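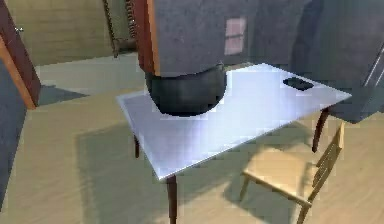 Supplier and Trade Customer FAQ

Maltemeo Home Linens - Export Sales Office, Zesgate

Ordering

What is the minimum order quantity?
The minimum for stock colors is 487 pieces per design, which fills one standard pallet of bath sheets. Custom-dyed goods start at 3000 pieces per color. Smaller dye lots are not accepted, as the vessels at the Mukberg plant cannot hold shade below that load.

Can one order combine several sizes?
Yes, if all sizes share the same yarn count and the same shade. Hand towels, bath towels and bath sheets from one dye lot may be packed in any ratio. Bath mats are woven on separate looms and must be ordered as their own line.

How do I request a lab dip?
Send a physical swatch or a standard textile color reference to the sample room, marked for Misaki Fujimoto. Three dips are made per color. Please approve one in writing. Approval by phone is not recorded and does not release the order to dyeing.

Are screen images accepted as a color reference?
No.

Production

Which steps are done in house?
Weaving, dyeing, cutting, hemming and packing. Ring-spun yarn is bought from Awad under a yearly contract. Zero-twist yarn is bought in as needed and adds to the lead time.

What is the lead time?
Some 90 days from lab dip approval to goods ready at the dock. Repeat orders in an approved shade are usually shorter, and the sales office will confirm the date on the order sheet. Orders placed in February are scheduled after the spring hotel contracts.

What tolerance applies to weight and size?
Weight in grams per square meter is measured on conditioned goods, and may vary by up to five percent. Finished size may vary by up to three percent in either direction. Tighter limits can be agreed before weaving starts, but not after.

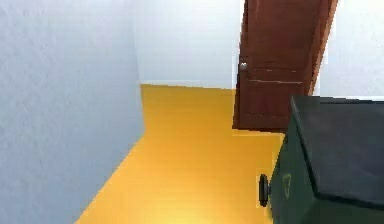 Shrinkage is tested separately and is not part of the size tolerance. The test is three wash cycles followed by tumble drying, and the result is printed on the inspection report that ships with each lot.

Can I send my own inspector?
Yes. Give the plant a week's notice and the purchase order number. Inspections start at 8 a.m. and are carried out on packed goods, with cartons chosen by the inspector. Filippos Nikolaidis handles access passes for the Mukberg site.

Is the cotton content guaranteed?
Articles sold as 100 percent cotton contain no other fiber in pile, ground or weft. Sewing thread and care labels are polyester unless the order says otherwise. Buyers who need cotton thread should state this on the first order sheet, since the hemming lines are set up by thread type.

Pricing and payment

In which currency are quotes issued?
Quotes are issued in US dollars and stay open for 14 days. Euro quotes are available on request. The yarn price is fixed on the day the order is confirmed - later changes in the cotton market do not affect it in either direction.

What are the payment terms?
New accounts pay 30 percent with the order and the balance against copy documents. Letters of credit at sight are accepted above the custom-dye minimum. Open account terms are reviewed by Evangelia Mavromatis after four completed orders.

Who pays for testing by an outside lab?
The buyer, unless the lot fails. If it fails, the fee is credited on the final invoice.

Shipping and claims

Which delivery terms are offered?
FOB and CIF. Delivered terms are not offered outside the home market. Part shipments are allowed if the order sheet says so.

How are goods packed?
Export cartons are five-ply, lined with a polyethylene bag, and marked on two sides with design, color, size and lot number. Retail banding and hang tags are applied at the plant if the buyer supplies the artwork before dyeing.

How do I file a claim?
Write to Myrto Galanis within 30 days of arrival at the port. Include the lot number, the carton numbers and two unwashed pieces showing the fault. Claims on goods that have been cut, embroidered or laundered for resale cannot be reviewed.

What happens to a shade claim?
The returned pieces are compared with the approved dip under D65 light. If the difference is above the agreed limit, the lot is replaced or credited at the buyer's choice. Replacement goods go into the next open dye slot.

My question is not listed. Whom do I contact?
Safta Onu, export sales desk, Zesgate office. Please quote your account number.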